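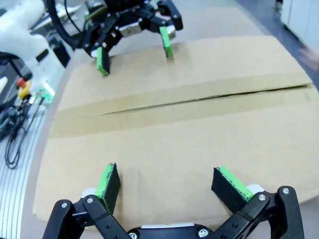

Progress report to the Lykkegaard Fund
Wurnora Wildlife Park: Lostgate freshwater crayfish program
Reporting period ending June
Prepared by Bjartur Hviid, aquatic program lead

1. Status

The program is on schedule for husbandry and behind schedule for field work. The rearing system has been commissioned and is in routine use. Broodstock from the upper Lostgate catchment have completed quarantine and moved to the main tanks. The first habitat survey was postponed after high flows closed the access track, and has been moved to the next reporting period with the agreement of the land manager.

Spending is within the approved budget. The only variation is a transfer of 2 per cent from travel to consumables, which covers additional test reagents.

2. Rearing system

The system consists of 13 tanks on a shared recirculating loop, with a separate quarantine loop that has its own sump and hand nets. Water is held at 10 degrees overnight and allowed to rise slightly during the day, following the logger data collected at Lostgate last year. The chiller tripped twice in the first month. The fault was traced to a flow switch set too high for the pump, and there have been no trips since it was adjusted.

Ammonia and nitrite have remained below the detection limit of our kits since the biofilter matured. Nitrate rises slowly between water changes and is controlled by weekly replacement. Calcium was low at commissioning. Crushed limestone was added to the sump, and moulting animals have hardened normally.

Each animal has a length of pipe or a stacked slate refuge. Cannibalism after moulting remains the main cause of loss in juveniles. We now move any animal showing a loosened carapace to a mesh divider until it has resumed feeding.

3. Breeding

Females carrying eggs were left undisturbed except for a weekly check by red torch. Clutch size was estimated at up to 65 eggs per female. This is lower than we had budgeted for, but the females are small, and we expect larger clutches as they grow. Hatchlings stayed attached to the female for longer than our husbandry manual stated. The manual has been amended.

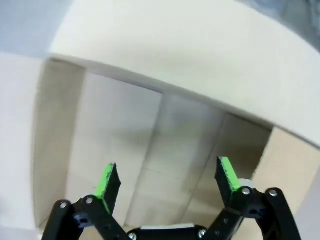 Question raised at the last review: can hatchlings be released directly into the creek to save rearing costs?

Response: We do not recommend it. Hatchlings at first detachment are taken by trout and by adult crayfish, and they are too small to tag, so survival could not be measured. Holding them through their first winter adds feed and labour costs but allows every released animal to be marked and followed.

4. Diet trial

Juveniles were split between leaf litter with sinking pellet and leaf litter with chopped worm. Growth has been similar on both diets. The worm diet fouled the tanks more quickly and needed extra siphoning, so it will be dropped at the end of the trial unless the final weights show a clear benefit.

Leaf litter is collected from the park's own creek line, frozen, then soaked before use to reduce the risk of bringing in

disease or leeches.

5. Records and data

Individual records are kept in Flillness, the park's animal records database. Entry was inconsistent early in the period, mainly in how moults were logged by weekend staff. A single moult code is now in use and the older entries have been corrected against the paper sheets.

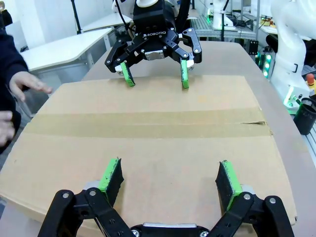 Temperature logger files are downloaded monthly and stored with the animal records. One logger at the lower Lostgate site has not been recovered. A spare will be installed during the postponed survey.

6. Next period

Complete the habitat survey and confirm release sites.
Finish the diet trial and report final weights.
Submit the translocation permit application.
Begin marking first-winter juveniles.

No change to the total grant is requested. We ask the fund to approve the revised survey date.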